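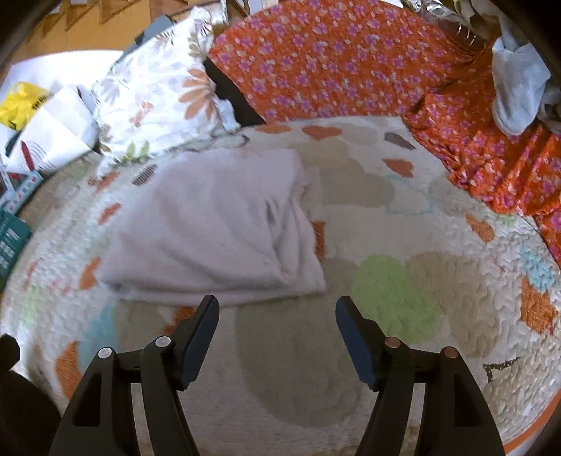 I said in the last post that I would write up the money side of this, and I've put it off because it means getting the spreadsheet out. It's done now, up to January 3, 2021, so these are the figures as they stood on that date.

The short version is that I set aside 3,361 pounds for the whole project and I have spent most of it. Some of it I would spend the same way again. A fair bit I wouldn't.

For anyone new, I'm trying to get a small arm to do household jobs with soft things. Towels mainly, then cushion covers and clothes. It learns from recordings of me doing the same jobs by hand with a gripper that matches the one on the arm. So there are two sets of equipment to pay for, the part that records and the part that does the work, and the mistake I made at the start was to budget only for the second.

The arm

I looked at three. The first was a new one from Koller, which had the reach I wanted and a proper manual, and cost more than the entire budget before you added a power supply. I kept going back to the page for weeks. The second was a kit from Brulla, where you print the links yourself and buy the motors in a bag. The third was a used arm of an older type from a training centre in Erkside that was clearing out a workshop.

I bought the used one. It took up a little over half the money, including the drive to fetch it. One of the joints had some play in it and the seller told me so, and the price came down. It can lift a wet bath towel if the elbow is kept bent. It can't do it at full stretch, and I should have checked that before I paid, as the payload figure was printed on the sheet and I read it as if it applied everywhere.

If I did it again I'd still buy used, but I would take a kitchen scale and a bag of rice with me. You can learn a lot from watching an arm hold a kilo of rice at its furthest point for five minutes. The seller would have let me, I'm sure. I just felt awkward asking.

The grippers

This is where the budget first went wrong. I had one line that said "gripper" with a single amount next to it. You need two that match, one for your hand and one for the arm, and you need spare fingers for both. The fingers are plastic and the pads on the ends wear out.

The pads matter more than I expected. The first ones I fitted were hard and slid straight off cotton. I then tried a soft foam, which held beautifully and fell to bits. The ones I use now are a dark blue rubbery pad that I buy in sheets and cut to size. A sheet is cheap. What cost money was the four other kinds I bought first, each with its own postage.

Fabric is an awkward thing to pick up if it is lying flat. With a folded towel you have an edge to go for, and if the pads come in at a slight angle they will usually get under it. With a towel thrown down any old how there may be three good places to grab or there may be none. None of this shows up when you test a gripper on a wooden block, and wooden blocks are what every product page shows. My advice is to write down the actual objects you care about before you look at any gripper, then ask the seller about those.

The hand-held one gets far more use than the one on the arm. I've rebuilt its hinge twice. I now keep a separate line for hinge parts, and I would tell anyone planning something similar to put aside a fifth of the gripper price for repairs in the first year.

The camera and the computer

I already had a desktop that was good enough to sort and check recordings, so it went down as nothing in the budget. That was a bit of a cheat. It needed a bigger drive by the second month. Video fills a disk very quickly and I hadn't done the sum, which is an easy sum to do. Take the size of one minute, multiply by the minutes you plan to record in a week, multiply by the weeks, then double it for the backup. I did it afterwards and the answer was very near what I'd ended up buying in three separate lots.

For the training runs I rent time on someone else's machine. I set a monthly limit of 30 pounds and have gone over it once, in September, when I left a job running while I was at my sister's. There is a setting that stops it. I've turned it on.

The camera was the one thing I bought once and have had no trouble with. It's a plain wide-angle one. I nearly paid double for a model with a depth sensor and I'm glad I waited, as I haven't missed it yet.

The room

I didn't budget anything for the room. I live in a two-bedroom flat and the recording is done at home, on the rug, among whatever happens to be there. I like it that way for the recordings. The arm will have to cope with patterned covers and bags and blankets, so it may as well see them from the start. A patterned rug under a white towel is a fairer test than a bare bench.

The arm is another matter. It needs to be bolted to something that doesn't move, and the desk I had planned to use moved. I bought a heavy secondhand workbench from a place in Burkwood and paid two men to get it up the stairs. The bench was cheap. The two men weren't. I also had to buy a longer mains lead and an emergency stop button on a lead of its own, which I had somehow left off the list even though it was the first thing everyone told me to get.

Things I never wrote down

I went through my bank statements for this and found 19 separate small orders that weren't in the spreadsheet at all. Screws, cable ties, glue, two sets of hex keys because I lost the first, tape, more tape, a label printer I have used once. Added together they came to more than the camera.

I showed the list to Su-bin Bae, who used to do the ordering for a lab and has seen a lot of these. She said the small stuff always gets missed and that she used to add a tenth to every request and call it consumables. I asked if a tenth was enough. She said no, but it was the most she could get signed off.

She also asked what my own time was down as. It isn't down as anything. A good evening of recording gets me perhaps an hour of usable material, and then it has to be looked through. I don't want to put a price on that for a hobby. If you're planning this for a business, though, you would have to, and I think it would be the biggest line on the page by a long way.

New or used, buy or build

People have asked me in the comments whether they should build the arm from a kit. I can only say what I found. A kit is cheaper on the day and you will understand every part of it. It also takes up the first two or three months, and if you want to work on the towels and not on the arm, those are months you don't get back. I wanted to work on the towels.

For the hand-held gripper I'd say the opposite. Build it. It's simple, it breaks, and you want to be able to mend it at the kitchen table the same evening.

What's left and what it's for

There is a little under two hundred left. I have a list of 11 things I want and I've made myself put them in order. At the top is a second pair of fingers for the arm, already assembled, so that a cracked one doesn't stop me for a week. Next is another drive. Then a proper case for the hand-held gripper, which at the moment lives in a shoe box. After that it gets into things I would like but don't need, such as a better lamp for the dark months.

Replacing the worn joint on the arm isn't on the list. I had a quote and it was nearly what I paid for the arm. For now I've slowed that joint down in the settings and it behaves well enough for towels.

I'm going to leave the budget alone until the spring and see how much the running costs come to when I'm not buying anything new. My guess is forty pounds a month with the rented computer time included. I'll put the spreadsheet up once I've taken my address out of it. If you've priced up something like this yourself, I'd like to know what you put down for spares.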